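桌面积木分拣的感知与规划软件:课程项目报告

项目代号:Flikside
提交日期:2023年4月15日,星期六

一、我们想做什么

选题的时候组里争了很久,最后定下来的目标很朴素:让机械臂看懂一堆挤在一起的彩色塑料积木,自己决定先动哪一块,再一块一块分开放好。硬件是实验室现成的,所以全部精力都花在软件上。写到现在回头看,这大概是我们上大学以来最过瘾的一门课!

单块积木的抓取在第二周就跑通了,真正的难点是“挤”。星形挡住圆柱,心形贴着方块,颜色还可能一样,分割网络很容易把两块并成一块。规划器拿到错误的轮廓,后面怎么算都是白算。

二、系统结构

软件分成三个进程,用消息队列连接。

感知进程叫Kusuma,读入彩色图和深度图,输出每块积木的轮廓、类别、颜色和平面位姿。规划进程叫Dovex,负责排序、选抓取点、生成轨迹。控制进程最薄,只做轨迹插值和力阈值监测,周期固定,不碰任何图像数据。

最初我们把感知和控制写在同一个循环里,推理一慢,手臂就一顿一顿的。拆开以后动作立刻顺了,调试也轻松,可以单独重放某一个进程的输入。强烈建议下一届同学第一天就拆。

三、感知

训练数据由两部分组成:3000张合成图和300张手工标注的实拍图。只用合成图训练时,遇到浅色木板上的条纹会误报,网络把深一点的木条当成了物体边缘。加入实拍图,并在合成阶段随机更换木纹背景之后,这类误报基本消失。

类别和颜色用两个独立的输出头。早期版本把“红色星形”当成一个整体类别,结果没见过的组合就认不出来。分开之后,同一个形状换颜色不需要重新训练,代码也少了一大截。

棱柱的朝向比预想的麻烦。三角柱立着和躺着,俯视轮廓完全不同,我们给每个形状存了几种稳定姿态,再用深度图去匹配。心形的对称轴只有一条,夹取方向必须沿轮廓法线算,不能偷懒用外接矩形的短边。

四、规划

Dovex的核心是一张遮挡图:节点是积木,如果甲妨碍夹爪接近乙,就从甲到乙连一条有向边。没有入边的积木可以直接处理,优先选离同伴最远的那块,腾出的空间又会让别的节点解锁。出现环的时候,规划器插入一个“轻推”动作,推完重新拍照、重新建图。

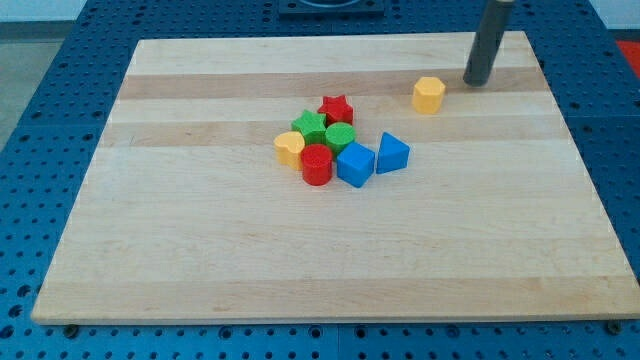
轻推的方向是从候选集合里搜出来的。每次采样200个方向和距离的组合,在简化的二维碰撞模型里快速推演,按推后的最小间隙打分,再扣掉靠近木板边缘的惩罚。模型里没有摩擦系数,精度谈不上高,可是反正推完会重新观察,误差不会累积。看到它自己找出一条我们没想到的推法时,全组都叫出声了。

轨迹部分用了课程提供的Staltberg规划库,我们只补了一层末端高度约束:水平移动必须在安全高度以上完成,下降段限速,接触力超过阈值就原地停住,把状态交还给Dovex。

五、测试与问题

正式测试做了12组摆放,每组都由没有参与编程的组员来摆。失败的情况集中在两类:一是同色积木紧贴时轮廓仍会粘连,二是轻推后圆柱倒下滚动,系统重新观察得太早,拿到的位姿已经过期。第二类靠加一个静止判断就解决了,连续几帧位姿变化低于阈值才允许建图。第一类还没有彻底解决,目前的办法是对面积异常的轮廓再跑一次基于深度边缘的切分,慢一点,但能救回一部分。

六、后续

九月开学以后我们想继续做两件事。首先是把遮挡图改成增量更新,现在每动一块就全部重建,很浪费。其次是记录每次轻推的预测与实际位移,用这些数据学一个修正项,替换掉手调的惩罚权重。日志格式已经改好,重放工具也能直接读取,各进程的启动参数写在代码仓库的说明文件里。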